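Section 3. Planning and Budgeting Before You Order

3.1 Purpose of this section

This section is for the person responsible for purchasing a Tully mobile manipulator and for the site contact who will prepare the rooms in which it works. It covers the choice of configuration, the budget worksheet, the room survey and the simulated trial. Unpacking and first power-on are covered in Section 4. Please complete steps 3.3 through 3.6 before submitting the order form. Orders received without a room survey are held until the survey arrives.

3.2 What you will need

A floor plan of each room the unit will enter, with door widths marked. A hand sketch is acceptable if the measurements are legible.
A tape measure and a notepad.
The name of the person who can approve electrical work in the building.
The Budget Worksheet (Form B), supplied with your Clodgate quotation.
The Room Survey (Form R), one copy per room.

Allow a full working day for a site with several rooms. Surveys should be carried out when the rooms are furnished as they will be in normal use.

3.3 Choosing a configuration

1. List the tasks you expect the unit to perform during its first year. Write each task as a single sentence that names the object, the place it starts and the place it should end up. "Tidy the office" is not a task that can be quoted. "Move a mug from the desk to the tray by the door" can be.

2. Mark each task as Required or Desired. Only Required tasks should influence the choice of arm.

3. Identify the heaviest and the most awkward object in the Required list. Awkward objects include anything with a curved or polished surface, anything very thin, and anything that changes shape when lifted. Enter both on page 2 of Form B.

4. Select the base. The Tully Standard base suits level floors and low-pile carpet. The Tully Wide base gives a steadier platform for long reaches but needs more room to turn, and it should not be ordered for rooms with fixed furniture close to the door.

5. Select the gripper. Two-finger grippers are supplied as standard. The Ramska soft gripper is an option and is quoted separately, together with its replacement pads.

Note: The gripper may be changed after delivery. The base may not. If you are unsure about the base, request a loan unit through your Clodgate representative before you commit.

3.4 Completing the budget worksheet

The purchase price is the largest figure on Form B, but it is seldom the one that causes difficulty. Most revised orders come from sites that left out preparation, training or the second year of support.

1. Enter the quoted price of the base, arm and gripper on line 1.

2. Enter delivery on line 2. Sites without a loading dock or an elevator should request a delivery survey first.

3. Enter room preparation on line 3. Include outlets, door hardware, floor repairs and the removal of furniture. Where no contractor's estimate is available, enter a placeholder of 3,000 per room in your local currency and mark it Provisional.

4. Enter training on line 4. Each operator requires 10 hours of supervised use before working alone. Count the operator's wages for those hours as well as the course fee.

5. Enter consumables on line 5. Allow 400 per year for pads, filters and cleaning supplies.

6. Enter the support contract on line 6. The first year is included in the purchase price. The second year is not.

7. Add a contingency on line 7. The amount is at the discretion of the purchasing institution, but a line left blank will be returned with a query.

Caution: Do not offset the cost of the unit against expected labor savings on Form B. Form B is a statement of cost only. Savings, if you wish to estimate them, belong in your own internal proposal.

3.5 Carrying out the room survey

1. Measure the clear width of each doorway with the door fully open. Measure from the face of the door to the opposite frame. If the handle projects into the opening, measure from the handle.

2. Record the type of door handle. Lever handles and round knobs are entered in different boxes on Form R.

3. Record the floor covering and every point at which it changes. Thresholds, rug edges and cable covers should each be marked on the plan.

4. Measure the height of every work surface named in your task list, and the open floor on each side of it.

5. Note movable furniture. Chairs require particular care. A chair pulled up to a desk may occupy the only position from which the arm can reach the desktop. Record where chairs are normally left at the end of the day, not where they are supposed to be left.

6. Note surface finishes. Glossy desktops, bare metal and glass can affect depth sensing, and a reflective object on a reflective surface should be listed as a separate item.

7. Sign Form R and attach it to the plan.

Note: The minimum turning space for the Standard base is printed on the specification sheet enclosed with your quotation. Use that figure, as it may be revised between editions of this manual.

3.6 Requesting a simulated trial

A simulated trial is offered with every quotation for two or more rooms. The trial is run in Jedovby, the planning software supplied under the Clodgate site license, and shows whether the proposed configuration can reach the surfaces on your task list. The standard library holds 181 furnished rooms. Custom rooms can be built from your plan for an additional fee, to be entered on line 3 of Form B.

1. Compare your rooms with the library and choose the closest match for each. Match the layout first and the furniture second. Wall and floor colors may be ignored.

2. Open the chosen room and confirm the position of the desk, the chairs and the door against Form R.

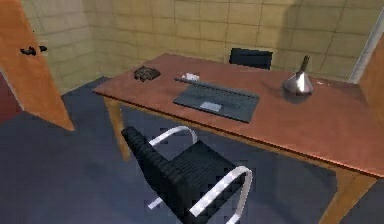
Figure 3-2. Small office from the simulated room set: desk with open laptop, chair on either side, door open at left.

3. Check the approach to the work surface from each side. In a room of the type shown in Figure 3-2, the near chair should be tested both in place and moved away, and the two results entered separately.

4. Check the objects on the surface. Replace any that differ greatly in size or finish from those on your task list. A shiny metal object should be retained if your own site has one.

5. Run each Required task and save the report. Desired tasks may be run if time allows.

6. Send the saved reports to your Clodgate representative with Forms B and R.

Caution: A successful simulated trial is a planning result. It does not certify the unit for use in your building, and it does not replace the on-site acceptance test described in Section 7.

3.7 Reviewing the results

Where a Required task cannot be completed in simulation, consider the following in order of cost: moving the furniture, changing the gripper, changing the base, and withdrawing the task. In many offices the first of these is sufficient. If the base is changed at this stage, Form R must be checked again for doorways and turning space — a room that passed for the Standard base may fail for the Wide.

Any change in configuration requires a new quotation. Please do not amend a printed quotation by hand.

3.8 Scheduling

Institutions that close their books at the end of the calendar year should submit completed forms before November. Delivery can be arranged for a Saturday where weekday access to the building is restricted, subject to a surcharge shown on line 2. Electrical work should be finished and signed off before the delivery slot is confirmed.

Questions about Forms B and R may be addressed to Eirlys Powell, Site Planning, Clodgate. Please quote the reference number printed at the top of your quotation.

Continue to Section 4, Receiving and Unpacking.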